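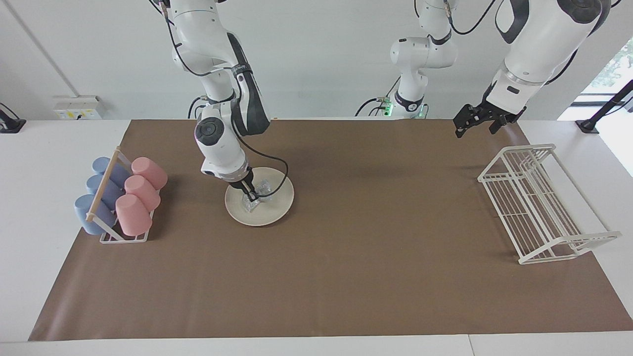 Does the Trikdale kit come with both arms, or do you buy the second one separately?

Both arms are in the box, and so are the grippers. The stand is extra.

On Friday, May 16, 2025, Kamarul Menon wrote:
> Is it any good with slippery stuff? Keltham quoted us 18 days
> for delivery and I'd like to know before I order.

Hi Kamarul! Glass is okay if you slow it way down (I run mine at 40 percent). Plastic cups were easy from day one, I love it for those. Setup took me some 2 hours, mostly cables!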